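我们使用 Cookie 以改善您的阅读体验。继续浏览本站即表示您同意我们的 Cookie 政策。[接受] [管理设置]

观点

买机械臂之前，先给桌子和托盘做预算

2025年10月10日

每年秋天都有人把设备采购表发给我看，让我提意见。这些表来自小型装配厂、检测实验室，也有职业学校的实训车间。表格的样子差不多：第一行是机械臂，金额最大；第二行是夹爪；第三行写着“安装及其他”，金额小得像是凑整用的。

我的意见每次也差不多：第三行写错了。它应该拆成十几行，总额应该翻几倍。如果翻完以后钱不够，就应该推迟买第一行，或者买便宜一点的第一行。

我做了多年设备规划，先是在工厂，后来替几家单位做外部顾问。我不反对自动化，经我手批下去的机械臂也不少。我反对的是现在通行的编预算的办法，它把注意力放在目录里有型号的东西上，没有型号的东西就当作不要钱。

先说一个具体的项目。Drestley 是一家做小型零件分拣和装盒的企业，去年二月决定上一个单臂工位，把零件从周转托盘里取出来，放到检测位，再放回去。负责立项的是 Rui Gouveia，人很仔细，比了三家的机械臂，重复精度、负载、臂展、保修年限都列了对照。最后选的那台没有问题，到今天也没有出过大故障。

问题出在别处。托盘是车间原来就有的，边沿是圆角，盘壁带一点斜度，人手拿起来很顺。夹爪从侧面靠过去，手指外侧先碰到盘沿，离零件还差一截。盘底反光，腕部相机在下午的光线下有一块区域看不清。工位的框架是按人站着操作的高度做的，横杆正好挡在机械臂想走的路上。

这些事单独看都不大。换托盘，改手指，加遮光，挪横杆，每一件一两个星期就能做完。可是预算里没有这些，于是每一件都要单独打报告，单独询价，单独等批。Rui 后来把往来文件理了一遍，工位从到货到能连续跑一个班次，用了五个多月，大半时间花在等这些小钱上。

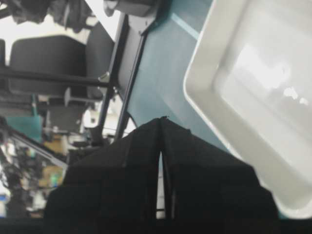

夹爪指尖与白色托盘之间的位置关系，台面为蓝绿色。

做预算的人应该到这样的距离去看一看。在会议室里看三维布局图，托盘是一个方块，夹爪是一个图标，两者之间永远有足够的空隙。到了手指旁边，托盘的边有多高、圆角有多大、哪里反光，全都成了要花钱解决的事。

我认为采购表至少应该改三个地方。

第一，把“被抓的东西”和“装东西的东西”列为设备。托盘、料盒、定位块、隔板，这些在财务上往往归入耗材或者低值易耗品，由车间自己解决。人工操作时这样分没有坏处，人会自己适应托盘。机器不会适应，或者说让它适应的代价要由工程师的工时来付。托盘既然决定了手指的形状和进入的角度，就应该和夹爪一起选，一起报价，一起验收。

Byun 的做法值得参考。他们的规划员 Nelli Lindqvist 要求供应商报价时附上试抓记录，用的必须是厂里正在用的托盘，而且要用旧的，盘沿磨过、有点变形的那种。供应商一开始不太愿意，说可以提供标准托盘。她没有同意。最后有一家供应商退出，另外两家都在报价里加了一项手指定制。单价高了，后面的变更单少了。这笔账总的来说是划算的，只是多出来的部分在立项时就看得见，少掉的部分要到年底才看得见，所以很多单位宁可不这样做。

第二，工位框架和台面要有自己的预算行，并且要留出改一次的钱。型材框架的好处是能改，几颗螺栓松开，横杆就能移。但“能改”常常被理解成“改起来不花钱”。移一根横杆，上面挂的线要重新走，相机支座要重新标定，防护的位置要重新确认。Byun 的那次改造里，材料费只有600欧元，人工和停机加起来远远超过这个数。凡是第一次上机械臂的单位，我都建议按框架造价再留一份，名目就写“首次改动”。这笔钱几乎一定会用掉，先写上，审批的人心里有数，现场的人也不必为了一根横杆去求人。

台面也一样。颜色、反光程度、是否容易擦，这些会影响相机，也会影响换型速度。很多人觉得这是装修问题，交给行政去办，买回来的桌子用来开会很合适。

第三，线缆、备用手指和周边的清理要按年列，不要按次列。夹爪的手指是磨损件，线缆在腕部反复弯折，也是磨损件。我见过不少工位，机械臂本体状态很好，停在那里等一对手指，等了三个星期，原因是采购系统里没有这个物料号。立项时花半天把物料号建好，备上两套，成本可以忽略。可是项目验收的清单里没有这一条，立项的人没有动力去做，接手的人又以为已经做过了。

对这些意见，常见的反驳有几种，我逐个回应。

Martti Hirvonen 在一次内部讨论里说，如果把所有周边都列进去，项目的投资回收期会变得很难看，管理层就不会批了，最后什么也买不成。他管着一个不大的自动化组，这话是从经验里来的，我理解。但是钱迟早要花，区别只在于花在哪个科目里。列在项目里，回收期是三年；不列，账面上是两年，实际上还是三年，多出来的那部分摊到了维修、加班和工程师的时间里。下一个项目再报两年，就没有人信了。我宁可一开始报三年。

另一种反驳来自 Holger Rønning，他做集成，主张把整套工位连同周边打包交给集成商，用户只管验收节拍。对于产品稳定、批量大的工厂，这个办法行得通。对于经常换型的单位，打包意味着每次换托盘都要请集成商回来。Solteo 走过这条路，合同里写明上门一次收4000欧元，头一年没当回事，第二年换型多了，这一项就成了工位最大的运行支出。后来他们派了 Aleksi Aaltonen 去学改手指和标定，自己打印手指，自己调相机，集成商只管安全回路。Aleksi 的培训费连同差旅一共3596欧元，还不到上门一次的价钱。

我举这个数字，意思是人的培训也应该出现在采购表上。很多表里没有这一行，因为培训归人事部门管，预算在另一个口袋里。机器到了，会用的人还没有排上课，只好请供应商的人多留几天，这几天又记在“安装及其他”里。一圈绕下来，账上看不出钱花在哪儿了。

还有一种意见认为，现在视觉和控制软件进步很快，将来夹爪会自己适应各种托盘，现在花钱改托盘是浪费。我不评价软件会走到哪一步。做预算只能按到货那天能用的东西来做。何况改托盘很便宜，软件升级以后，规整的托盘照样好用。把一个便宜而确定的办法放下，去等一个不知道哪天到的办法，这笔账我算不过来。

那么，钱就这么多，怎么办？我的顺序是这样的。先拿现有的托盘和零件做一次试抓，借设备或者租设备都可以，大约两周就够看出主要问题。把问题写下来，逐条估价，作为周边预算。用总额减去周边预算和培训，剩下的才是买机械臂的钱。如果剩下的不够买原来看中的那台，就降一档，或者减掉一个工位。负载往往有富余，臂展也往往有富余，许多单位是照着最难的那个零件选的型号，而那个零件一个月只来一批，用人手做完全可以。

减掉一个工位这件事，说起来比做起来容易。申报时写了两个，批下来两个，中途改成一个，要写说明，听上去像是退步。我参加过几次这样的会，气氛都不好。但是一个配齐了托盘、手指和备件的工位，产出通常高过两个凑合的。凑合的工位还有一个坏处，操作工用过一次以后不愿意再用，等到周边补齐了，还要花力气把他们请回来。

最后说说看现场。我建议审批的人在签字之前到同类工位旁边站上一个小时，不用看演示，看换型，看操作工怎么放托盘，看工程师蹲下去找哪根线。桌子后面堆了多少临时的东西，也看一眼，备件架和料架该不该列进预算，看过就清楚了。看完回去再读那张三行的表，大概就知道第三行该怎么写了。

明年的采购表多数单位十一月底定稿，现在改还来得及。

相关文章

· 旧传送带值不值得修：一份折旧表的读法
· 租赁还是购买：小批量工厂的夹具选择
· 验收清单里常漏的项目
· 集成合同中的上门费条款怎么谈
· 读者来信：实训车间的设备更新周期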